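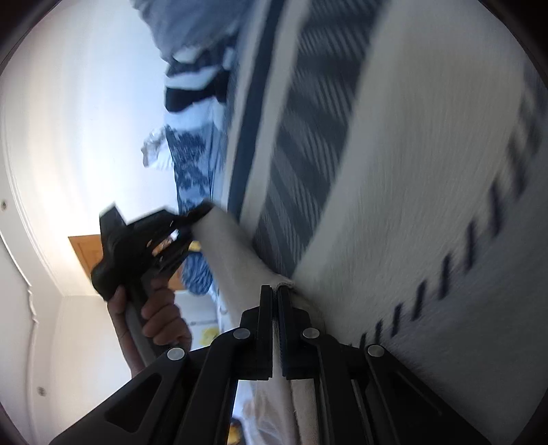

Chapter 5
Caring for Household Textiles

Most of the cloth in a home is washed far more often than it needs to be, and often at the wrong temperature. A bath towel, a wool blanket and a cotton shirt are made from different fibers and wear out in different ways. This chapter explains how to read a care label, how to sort a load, and how to dry and store fabrics between uses.

Section 5.1 deals with fiber types. Section 5.2 covers pile fabrics, such as terry, fleece and velour, whose raised surface traps lint and holds water. Section 5.3 is on stains.

In a survey of 587 households in Wivcombe, Fereshteh Arabzadeh found that few people could explain more than two of the symbols on their own clothing. Many had stopped looking at labels altogether and put everything through the same cycle. We return to her results in Section 5.4.

Before you start, collect up to 12 items from your home that still have their labels. Write down the fiber content of each one. If a label says 100 percent of a single fiber, put that item in a separate column. Keep the list, as you will need it for the exercises on shrinkage.

Key terms: pile, nap, blend, colorfast, shrinkage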